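Pressemitteilung

Cirklow veröffentlicht Fachbuch zur Beurteilung und Pflege von Galopprennbahnen

„Das Geläuf. Aufbau, Messung und Pflege von Rennbahnen“ von Sowmya Murthy erscheint im Mai – Messreihen von der Bahn Kimitz erstmals vollständig abgedruckt

Der Fachverlag Cirklow legt im Mai ein Handbuch vor, das sich ausschließlich mit dem Untergrund von Galopprennbahnen befasst. Verfasserin ist die Bodenmechanikerin Sowmya Murthy, die mehrere Jahre lang die Geläufmessungen auf der Rennbahn Kimitz geleitet hat. Der Band behandelt Grasbahnen, Sandbahnen und wachsgebundene Allwetterbahnen und richtet sich an Rennvereine, Bahnmeister, Trainingsbetriebe, Tierärzte sowie an Leser von Rennberichten, die die amtliche Bodenangabe einordnen möchten.

Gegenstand und Abgrenzung

Die Bodenangabe auf dem Rennprogramm fasst den Zustand des Geläufs in einem Wort zusammen. Für die Startentscheidung eines Trainers ist dieses Wort oft die einzige Information, die vor dem Eintreffen auf der Bahn vorliegt. Murthy untersucht, welche physikalischen Größen in die Angabe einfließen, wie stark sie innerhalb einer Bahn streuen und in welchem zeitlichen Abstand zum Start eine Messung noch aussagekräftig ist.

Fragen der Zucht, der Fütterung und des Wettwesens bleiben ausgeklammert. Auch die Reittechnik wird nur dort berührt, wo sie die Belastung des Bodens verändert, etwa bei der Linienwahl im Schlussbogen. Trabrennbahnen werden in einem Anhang behandelt; die Verfasserin begründet die Trennung mit dem abweichenden Lastverlauf bei gleichmäßigem Trab und mit der andersartigen Deckschicht.

Aufbau des Bandes

Das Buch gliedert sich in 15 Kapitel. Die ersten vier beschreiben den Schichtenaufbau: Planum, Dränage, Tragschicht und Deckschicht beziehungsweise Rasentragschicht. Es folgen Kapitel zu Korngrößenverteilung, Wassergehalt, Scherfestigkeit und Dämpfung. Ein eigener Abschnitt ist der Überhöhung in den Bögen gewidmet. Dort stellt Murthy Rechenansätze vor, mit denen sich die Querneigung aus Bogenradius und angenommener Renngeschwindigkeit ableiten lässt, und vergleicht sie mit den tatsächlich gebauten Neigungen älterer Bahnen.

Der mittlere Teil enthält die Messverfahren. Beschrieben werden Stechpenetrometer, Fallgewichtsgerät, Flügelsonde und kapazitive Feuchtesonde, jeweils mit Angaben zu Kalibrierung, Messraster und typischen Bedienfehlern. Breiten Raum nimmt die Frage ein, wo auf der Bahn gemessen werden soll. Die übliche Praxis, einige Punkte an der Innenseite der Zielgeraden zu prüfen und daraus einen Wert für die gesamte Bahn abzuleiten, hält die Verfasserin für unzureichend. Sie schlägt ein festes Raster vor, das Bögen, Gegenseite und Startstellen einschließt und dessen Ergebnisse getrennt ausgewiesen werden.

Der letzte Teil befasst sich mit der Pflege im Jahreslauf: Beregnung, Aerifizieren, Walzen, Nachsaat, Versetzen der Innenrails und Instandsetzung nach dem Renntag. Für Sandbahnen kommen das Eggen, der Ausgleich von Materialwanderung zur Innenseite und der Austausch der Deckschicht hinzu. Zu jedem Arbeitsgang gibt es ein Protokollblatt, das von Rennvereinen kopiert und verwendet werden darf.

Insgesamt enthält der Band 124 Abbildungen und Diagramme, darunter Schnittzeichnungen des Bahnkörpers, Siebkurven und Verlaufsdarstellungen der Bodenfeuchte.

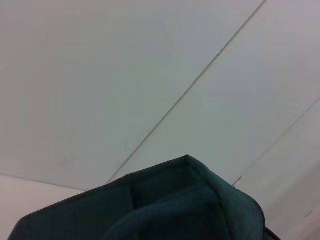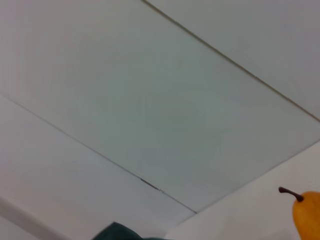 Datengrundlage

Die Messreihen stammen überwiegend von der Rennbahn Kimitz, deren Grasbahn während der Untersuchung an jedem Renntag vor dem ersten und nach dem letzten Rennen beprobt wurde. Zusätzlich liegen Werte aus dem Trainingsbetrieb auf der dortigen Sandbahn vor. Die Bahn eignete sich nach Angaben der Verfasserin besonders für die Untersuchung, da der Untergrund auf der Gegenseite aus einem deutlich bindigeren Material besteht als auf der Zielgeraden. Nach Niederschlag ergeben sich damit innerhalb eines Rennens zwei verschiedene Bodenzustände.

„Wer in Kimitz auf der Zielgeraden misst, erhält nach einem Regentag einen Wert, der für die Gegenseite keine Gültigkeit hat“, so Sowmya Murthy. „Auf dem Programm steht dennoch ein einziges Wort. Uns hat interessiert, wie groß die Abweichung ist und ob sie sich im Verlauf des Renntags verändert.“

Die Antwort fällt differenziert aus. Bei trockenem Wetter nähern sich die Werte beider Abschnitte im Laufe des Nachmittags an, weil die Zielgerade durch die wiederholte Belastung stärker aufgerissen wird. Nach Regen bleibt der Unterschied bis zum letzten Rennen bestehen. Für die Bögen wurde ein eigener Verlauf festgestellt, der vor allem davon abhängt, ob die Innenrails vor dem Renntag versetzt wurden.

Ergänzend wurden etwa 54 Trainingsbetriebe schriftlich zu ihrem Umgang mit der Bodenangabe befragt. Die Auswertung findet sich im Kapitel über die Kommunikation der Messwerte. Gefragt wurde unter anderem, zu welchem Zeitpunkt eine Nichtstarter-Erklärung wegen des Bodens erwogen wird und welche Quellen dafür herangezogen werden. Mehrfach genannt wurden telefonische Auskünfte von der Bahn, eigene Begehungen am Morgen des Renntags und die Einschätzung der Reiter nach dem ersten Rennen.

Messgeräte und Datenformat

Das für die Reihen verwendete Fallgewichtsgerät wurde vom Gerätebauer Tikkanen gefertigt und für den Einsatz auf Rasen mit einer vergrößerten Prüffläche versehen. Die Konstruktionsmaße und die Umrechnung auf Geräte mit kleinerer Prüffläche sind im Anhang dokumentiert, sodass Vereine mit abweichender Ausstattung ihre Werte vergleichen können. Murthy weist darauf hin, dass die Umrechnung nur innerhalb eines begrenzten Feuchtebereichs zulässig ist. Bei gesättigter Tragschicht weichen die Geräte systematisch voneinander ab; in diesem Fall empfiehlt sie die Angabe des Rohwerts mit Gerätebezeichnung.

Sämtliche Rohdaten stehen Käufern des Buches in der Datensammlung Drundar zur Verfügung. Die Tabellen enthalten Messpunkt, Uhrzeit, Wassergehalt, Eindringtiefe und Rückprallwert. Die Zugangsdaten liegen dem gedruckten Exemplar bei und werden Käufern der digitalen Ausgabe per E-Mail zugesandt. Eine Registrierung über den Kauf hinaus ist nicht erforderlich. Korrekturen an den Datensätzen werden mit Versionsnummer geführt, ältere Fassungen bleiben abrufbar.

Bedeutung für die Praxis

Aus den Ergebnissen leitet die Verfasserin ein Verfahren ab, das ein Bahnmeister mit einem Helfer am Morgen des Renntags durchführen kann. Vorgesehen sind 2 Durchgänge: der erste vor der Öffnung der Bahn, der zweite unmittelbar vor dem Aufgalopp zum ersten Rennen. Bei Niederschlag während der Veranstaltung soll auf der Gegenseite nachgemessen und der geänderte Wert getrennt bekannt gegeben werden. Die herkömmlichen Bezeichnungen von „hart“ bis „schwer“ behält Murthy bei. Sie ergänzt sie um einen Zahlenwert je Bahnabschnitt und eine Angabe zur Streuung.

Ein weiterer Abschnitt behandelt die Beregnung vor dem Renntag. Zu spät ausgebrachtes Wasser verbleibt nach den Kimitzer Messungen in der oberen Zone der Rasentragschicht und verringert dort die Scherfestigkeit, während die darunterliegende Schicht fest bleibt. Die Oberfläche wirkt bei der Begehung nachgiebig, bietet dem Huf beim Abdruck aber weniger Halt. Das Handbuch enthält dazu eine Tabelle mit Mindestabständen zwischen Beregnungsende und erstem Start, gestaffelt nach Bodenart und Verdunstung. Die Tabelle gilt ausdrücklich nur für Bahnen mit funktionsfähiger Dränage.

Zur Frage, ob bestimmte Bodenwerte mit einem erhöhten Verletzungsrisiko verbunden sind, äußert sich der Band zurückhaltend. Die in Kimitz erfassten Renntage reichen nach Auffassung der Verfasserin für eine statistische Aussage nicht aus. Sie beschränkt sich auf die Darstellung der mechanischen Zusammenhänge und nennt die Angaben, die in Unfallprotokollen künftig mitgeführt werden müssten, um eine spätere Auswertung zu ermöglichen. Dazu zählen der genaue Ort auf der Bahn, die Spur und der letzte Messwert des betreffenden Abschnitts.

Vorstellung auf der Rennbahn

Das Buch wird im Mai auf der Rennbahn Kimitz vorgestellt. Vorgesehen sind ein Vortrag der Verfasserin und eine Begehung der Grasbahn mit Vorführung der Messgeräte. Festes Schuhwerk ohne Absatz ist für die Begehung Voraussetzung. Den Termin teilt der Verlag angemeldeten Medienvertretern gesondert mit. Für Bahnmeister und Mitarbeiter von Rennvereinen plant Cirklow im Anschluss eine Schulung am Gerät, deren Teilnehmerzahl begrenzt ist.

Bibliographische Angaben

Sowmya Murthy: Das Geläuf. Aufbau, Messung und Pflege von Rennbahnen
Verlag: Cirklow
Ausstattung: Festeinband, Lesebändchen, Falttafel mit Lageplan der Messpunkte
Ebenfalls erhältlich als digitale Ausgabe
Protokollblätter als Kopiervorlage im Anhang
Rohdaten über Drundar

Über die Verfasserin

Sowmya Murthy ist Bauingenieurin mit dem Schwerpunkt Bodenmechanik. Vor ihrer Tätigkeit in Kimitz arbeitete sie im Sportplatzbau und begleitete dort die Sanierung von Rasentragschichten. Sie berät Rennvereine bei Umbau und Entwässerung von Grasbahnen.

Über Cirklow

Cirklow verlegt Fachliteratur zu Pferdesport, Reitanlagenbau und Landschaftspflege. Rezensionsexemplare, Druckfahnen einzelner Kapitel und druckfähige Diagramme können bei der Presseabteilung angefordert werden. Bei Abdruck der Diagramme ist die Quelle anzugeben, um ein Belegexemplar wird gebeten.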